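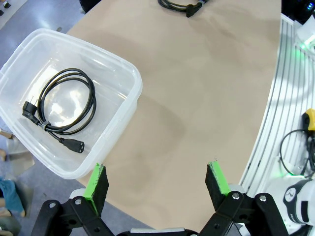 Figure 4. A power cord with an angled two-pin plug, coiled and held with a small strap, in a clear plastic bin. A second cable lies on the tabletop.

4.2 Cords and cables

Cords made up the largest group of small items in the Flarnuneck store, and they were the group that staff complained of most in the interviews. The inventory listed 2,000 loose items in total, of which 500 were power cords, adapters or short signal cables. Before the trial these were kept in deep drawers, sorted by the equipment they had come with. Once that equipment was retired, the label on the drawer no longer helped anyone find a cord.

Under the Sandu scheme, cords were sorted by the connector at each end and by nothing else. Length, color and maker were ignored at this stage. Each cord was coiled into loops wide enough to fit the bin without being forced, then held at one point with a strap. Figure 4 shows a cord stored this way. The strap gathers several strands near the middle of the coil, and both the plug and the three-hole appliance connector can be seen without lifting the cord out. We asked for a single strap because two or more slowed down both packing and unpacking in the pilot.

Clear bins were chosen over the opaque ones used at Gresonine. Staff there had to read a label or open a lid to check the contents, and labels were often out of date. With a clear bin the connector type could be checked from the side — a small change, but one that came up in most of the interviews. The bins were kept shallow enough that coils did not end up stacked on top of each other.

Cables with right-angled connectors were harder to place. The scheme had no separate class for them at first, and they were put in with straight connectors of the same type. After 14 of them had been returned to the wrong bin, we added a class for angled ends. The Favlow checklist, which we used for the final count, already makes this distinction, and the two lists could then be compared line by line.

Cords without a strap were counted as unsorted even when they were in the correct bin. This rule lowered the scores for the first month of the trial, and the figures for June should be read with it in mind.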